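I have now used the Verkano floppy reader board for one whole winter, so I think I can write a fair review of it. The board connects an old disk drive to a modern computer over USB and reads the raw magnetic signal from the disk. The computer then does the decoding. I bought mine with my own money, in the kit version, where you solder the drive connector and the power socket yourself.

## Why I needed it

My uncle's accounting office used 8-bit machines until the middle of the nineties, and I inherited the disks. There are 454 of them, mostly 5.25 inch, in four different formats. One format belongs to a Roditz word processor, and for this one I could not find any working machine.

## Building the kit

Soldering took me one evening. The parts are large and the holes have good spacing, but the printed guide has an error on page two: diode D3 is drawn in the wrong direction. The marking on the board itself is correct, so please follow the board. Rüdiger Baumgart keeps a list of corrections on the user forum and I recommend reading it before you start.

The power socket is the weak point. It is only held by its solder pins, and mine moved a little after one month. I fixed it with a drop of epoxy.

## Reading disks

With a clean drive the results are very good. The normal read makes three passes per track, and a double-sided disk is finished in about 51 seconds. For bad tracks you can raise the number of passes, up to 1000, and leave it working during the night. I tried the maximum only one time, on a disk with visible mold, and it recovered two more sectors. I would not do it again – the head was dirty afterwards and I had to clean it twice.

The Roditz disks were the real test. The software did not know the format, but it lets you write a small description file with the sector layout and the checksum. Sihan Liang had already published one for a similar model, and I changed four lines in it. After this, almost all disks could be read.

## What I do not like

- The Windows program forgets the last folder every time.
- There is no write-protect switch on the board. You must trust the software, or cover the notch of the disk.
- Log files are limited to 4000 lines, then the oldest lines disappear without warning.

The older Murín board has the switch, but it reads only double density and its driver is not maintained anymore. If you have only PC disks, it is cheaper and probably enough.

I keep the Verkano connected to my second computer, and there are still two boxes to read. The firmware update from September also added support for hard-sectored disks, but I own none and could not test it.

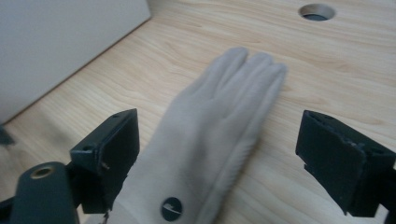 Does the board supply power to the drive over USB?

A 5.25 inch drive needs 12 volts as well, so you must connect a separate power supply to the socket on the board.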